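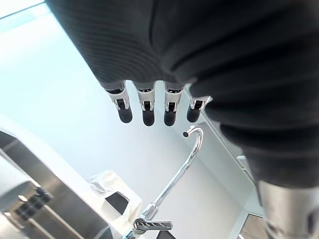

Rib knitting

Rib knitting is a method of making knitted fabric in which columns of knit stitches alternate with columns of purl stitches. The resulting cloth has raised vertical lines and stretches more across its width than plain knitting does. It is used chiefly for cuffs, collars, hems, socks and gloves.

Structure

Ribs are named by the number of knit and purl columns in each repeat. In 1x1 rib, single columns alternate and the two faces of the cloth look alike. In 2x2 rib the columns are paired, giving deeper grooves. Fabric knitted in one direction and worn in another may show its ribs running across the body or limb. Rib does not curl at the edges as plain knitting tends to.

Production

Hand knitters work rib on two needles or in the round. Factories use machines with two needle beds, one for each face of the fabric. The Ackermann mill at Wundley made ribbed cuffs for the glove trade and at its peak employed 106 people. Its manager, Volker Hagedorn, introduced finer yarns and a narrow 1x1 cuff sold under the name Misora. The mill closed in November, five years after his retirement.

Care

Ribbed garments are normally dried flat. Hanging a heavy piece while wet can lengthen it and weaken its grip.

See also: Cable knitting; Gauge (knitting); Hosiery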